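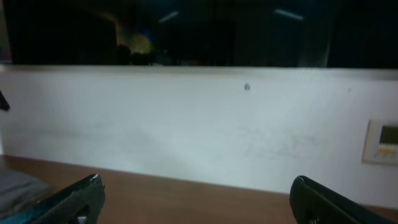

3.2 O que as atrizes e os atores respondem quando a pergunta é sempre a mesma

Começo por uma confissão de método: eu gosto de entrevista promocional. Leio com café, leio no ônibus, leio inteira, inclusive aquela parte final em que perguntam qual comida o elenco pedia entre as gravações. Quando propus estudar a divulgação de séries, ouvi que o material era raso demais para sustentar um capítulo. Pode ser que uma entrevista sozinha seja rasa mesmo. Só que eu tinha 267, todas ligadas ao lançamento de duas produções, Herlow e Jodoline, e com esse volume a repetição começa a ficar interessante (e um pouco hipnótica, aviso logo).

O corpus veio da Waaka, a plataforma que exibiu as duas séries e manteve no ar a área de imprensa de cada temporada. Separei cada entrevista em pares de fala, pergunta e resposta, e descartei saudações, agradecimentos e os trechos em que o entrevistador só lê a sinopse em voz alta. Sobraram 1029 respostas. Para classificá-las usei oito categorias, que foram mudando de nome ao longo do trabalho — a que hoje se chama "preparação" já foi "pesquisa", depois "corpo", e quase virou duas coisas separadas.

A categoria mais cheia é a que chamei de "versatilidade". Nela o elenco explica como passou da comédia ao drama, ou o contrário, e o vocabulário varia pouquíssimo. Fala-se em desafio, em sair da zona de conforto, em ritmo. No material de Herlow, um drama policial ambientado num porto, a comédia aparece como escola: foi lá que se aprendeu o tempo, a escuta, a pausa. No material de Jodoline, que é comédia de família, o drama cumpre exatamente a mesma função! O gênero em que a pessoa não está no momento é sempre o lugar onde ela se formou. Levei um bom tempo para enxergar isso, porque eu vinha lendo as duas séries em semanas diferentes.

A segunda coisa que me chamou a atenção foi o lugar do figurino. Eu esperava encontrar conversa de figurino em Jodoline, que tem festa, casamento e um batizado no último episódio. Encontrei bem mais em Herlow, onde todo mundo anda de roupa de serviço. As atrizes contam que o peso da calça mudava o jeito de andar, que o bolso dava o que fazer com as mãos, que a jaqueta "já vinha com a personagem dentro" (a frase é de uma entrevista em vídeo e reaparece, com retoques, em outras). Classifiquei essas respostas como preparação, embora uma parte delas caiba muito bem em anedota de bastidor. Volto a essa sobreposição na seção 3.4.

Figura 2 — Tecido cinza-claro amarrotado, com faixa de costura reforçada.

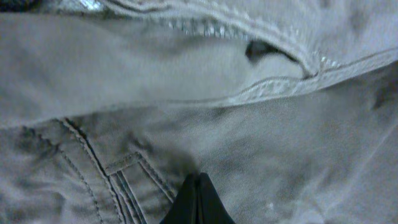 Govine, sáb 16 maio

Transcrevo desse dia a anotação do meu diário de pesquisa, com cortes, pois ela registra uma decisão que afeta os resultados. Eu estava relendo as respostas sobre roupa e percebi que vinha tratando como "espontâneo" tudo o que não respondia diretamente à pergunta. A atriz era perguntada sobre a diretora e falava da bota; eu anotava "desvio". Mas o desvio se repetia em veículos diferentes, quase com as mesmas palavras, e uma coisa que se repete assim foi provavelmente combinada, ou pelo menos já testada em outra conversa. Risquei o rótulo e passei a marcar essas falas como "retorno": trechos que voltam, seja qual for a pergunta. Tive de refazer a codificação desde o início, o que me custou o resto do mês e algum bom humor.

Com o rótulo novo, Jodoline ficou mais parecida com Herlow do que eu supunha. Nas duas há uma história de teste de elenco que quase deu errado, há a cena gravada com chuva, há o colega veterano que deu um conselho no primeiro dia. Não estou dizendo que sejam invenções. Muita gente faz teste ruim, e chove. O que me interessa é que essas histórias viajam prontas, e o entrevistador também parece contar com elas: em várias transcrições ele abre a porta ("soube que o teste foi uma aventura") e a atriz só precisa entrar.

Uma limitação importante: as entrevistas de dezembro, feitas para o especial de fim de ano de Jodoline, foram publicadas já editadas, sem as perguntas. Mantive no corpus as que permitiam reconstruir a troca a partir da própria resposta e deixei as demais de fora. É possível que isso reduza artificialmente a presença do humor na amostra, dado que o especial era a parte mais solta da campanha. A lista completa do que entrou e do que saiu está no apêndice, junto com as versões antigas das categorias.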